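Ekix Workshop Notes: Filling Hairline Cracks in Plaster

Updated May 22, 2025

Fine surface cracks in plaster usually come from the top coat shrinking as it dries. They are shallow and stay put. A crack that opens in February and closes again in summer is moving with the framing and needs tape as well as filler.

Draw a pencil line across each end of the crack and check it after 30 days. If the crack has run past the marks, leave it alone and look for the cause first.

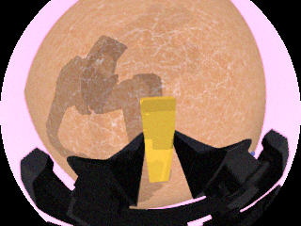 For a crack that has not grown, rake it out with the corner of a scraper to a depth of 3 mm. Brush out the dust and dampen the edges with a plant mister. Mix the filler stiff — it should hold on an upturned knife — and press it in across the crack, then draw the blade along it.

Leave 4 hours between coats. Sand with fine paper on a flat block. Bare filler soaks up paint, so prime the patch before the finish coat or it will show as a dull stripe.

Keep leftover powder in a lidded tub. Filler that has started to set cannot be thinned with water.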